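Grasping notes from the Vika group

Quick one this month, Tracey is chasing a deadline and so am I.

The pregrasp work is finally giving numbers we can share. Short version: instead of planning the whole reach from one overhead view, the Vika policy stops short of the object, takes a fresh look from the wrist camera, then corrects finger positions before it closes. One extra look. Costs a bit of time per grasp, worth it.

Trained on 4000 simulated reaches plus 206 real ones collected in the Ustville lab. Nigel Mottram did most of the real ones, his back would like a word.

Hardest case so far is dark fingers over dark parts. Depth drops out on glossy black and the policy has very little edge to work with, so any patch of strong color does a lot of the work. With the fingertips just over an orange-yellow end like the one on this black block, the correction step has somthing to lock on to.

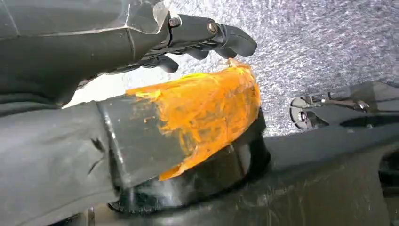 What's not working

Plain black objects, no color anywhere. Still bad. In the last set of 20 trials on those the second look made things worse 8 times, mostly pushing the thumb too far in. Tracey Dawber thinks its the exposure setting, Nigel thinks the sim shadows are too clean. Both getting tested, exposure first as it's the cheaper fix.

Also the Drostalon baseline is not a fair comparison yet. It was tuned on a different hand. Please don't quote the side by side table from the draft until we rerun it.

Coming up

Rerun of the baseline, then the Leka parts set, hopefully writen up by December. Draft and trial logs are on the group drive, comments to Tracey. If you have dull black parts you don't need back, bring them by the lab.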